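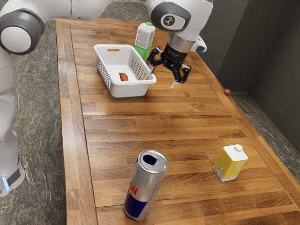 Vorkinden Woodworkers' Club — Finishing Group

April, late evening

I came home from the meeting smelling of orange peel and with a free sample in my coat pocket, so I'd better write this down before the smell wears off and I start feeling generous.

The subject tonight was Fikon, the hard oil half the club has gone over to since the winter. One coat, wipe on, wipe off, done. It's supposed to go on any wood, leave the color alone, shrug off wine, and be safe enough to chew. I've been putting finishes on tabletops for a long time and I've heard that list before, with a different name on the can. The last one yellowed on me. The one before that never really dried, and I had newspaper print on a bookshelf for years, backwards, a piece of the weather page.

Tables made up of a lot of narrow strips are the ones I worry about. On a wide board you get one piece of wood behaving one way. With strips, honey next to caramel next to something darker, every piece drinks at its own speed. You flood it with oil and one strip is still thirsty while its neighbor has a puddle sitting on it. Then somebody tells you it evened out the grain. It didn't. It went blotchy, and they got used to it.

So I asked about that tonight. I was told Fikon "finds its own level." I wrote that on the back of my hand so I wouldn't forget the wording. What does it mean? Water finds its own level. Oil soaks into wood until the wood stops taking it, and whatever is left over you wipe off or it goes gummy. If it's doing something cleverer than that I'd like to know what, and the leaflet doesn't say. The leaflet has a drawing of a leaf on it.

The demonstration was on a piece of scrap about as big as a paperback. It looked lovely. Anything looks lovely for an hour after you oil it. You could rub a floorboard with salad dressing and people would lean in and say ooh. I would have liked to see a piece that had been finished last year and then lived with, with hot mugs and a wet newspaper and homework done on it in ballpoint. I asked, and there wasn't one. There was a photograph of one, in the leaflet, next to the leaf.

To be fair (I'm trying) the wine test did work. A splash of red, left alone through the tea break, wiped off clean. But the tea break was short tonight, since the good cookies had gone, and wine at my house sits until morning. I said this and got a look.

I should put down my own trial properly, as I've been mumbling about it at meetings and nobody can argue with mumbling. I had 2 offcuts from Mamani, the lumber yard out past the feed store, same plank, sawn apart. I sanded both the same way. One got Fikon, a single coat, exactly as the can says. The other got the plain old linseed and a rub of Ikden paste wax afterward, which is how I was taught and which takes forever. Both went on the kitchen windowsill, where they get sun in the morning and steam off the sink all day long.

After 11 days the linseed one had gone a shade more golden. I expected that. It always does, and I like it, but if you wanted your maple to stay pale you'd be cross. The Fikon one had hardly changed color. One point to Fikon, and I'll say so at the next meeting if I'm asked nicely.

Then I put a wet glass on each of them overnight. The linseed and wax one had a white ring in the morning. I rubbed it with a bit more wax and most of it went. The Fikon one had no ring at all, but the grain had come up rough underneath the glass, a neat rough circle you could feel with a thumb and not see. I don't think that counts as no damage. I think it's damage that photographs well.

A second coat might have fixed it. I suspect a second coat would fix most things with this oil, and then it would be a two-coat oil that costs what it costs, and we could compare it with the other two-coat oils on the same shelf. The "one coat" part is what people are paying for.

The safe-to-chew business I can't test, and won't. What bothers me is how loosely people pass it along. By the end of the evening it had grown from "food safe once cured" to "there's nothing in it." Something is in it. It goes hard. And how long is "once cured"? The can says 5 days. The leaflet says "a few weeks for full hardness." I held one up next to the other and read them both out, and it was suggested that cured and hard are different things. Maybe so. Then which of them do I wait for before I let a baby near the tabletop?

Nor did anyone mention rags until I did. Rags soaked in this sort of oil get laid out flat outdoors or go into a bucket of water. You don't ball them up and leave them in the trash. I've seen what a balled-up rag did to the inside of a shed. The Fikon can has this warning on it, in small type on the back, under the bar code. I'd have put it on the front where the leaf is. I got it read into the meeting notes, and that was my one achievement of the night.

On the drive back I did wonder if I'm just against it because it's new. I was against the card scraper for years and now I wouldn't be without one. I was against water-based glue. I'm still a bit against water-based glue. It's possible that I've sanded so many tables the slow way that a fast way feels like an insult, and that I'd hunt for a rough circle with my thumb until I found one.

But the circle is there. I just went into the kitchen and felt for it again.

What I'm going to do with the sample: there's enough for some 2 coats on the underside of the hall bench, where it can't do any harm. I'll leave the other end bare. If it's still good at Christmas I'll buy a small can with my own money and put it on something that matters. I'll be keeping the receipt.

Also must return the long clamps. Also, whoever brought the ginger cookies should bring them every time and in a bigger tin.

Filed under: Finishes & Oils, Club Diary

Shared 11 times — 5 comments

Comments

oldplane: The raised grain is from not wetting the wood and sanding again before you oil. Did you do that? If not, both pieces were going to lift and the wax just hid it on the one.

Reply from the diarist: I did not do that. Neither does the can tell you to. But fair enough, I'll wet and sand a third piece and put it on the sill.

bench_and_brush: I've had Fikon on my kitchen table since last fall and it's fine. Two coats though, so make of that what you will!

dustmask: Thank you for the bit about the rags. I had mine in a bag in the garage. I don't anymore.

shortgrain: The ginger cookies were mine. Bigger tin noted.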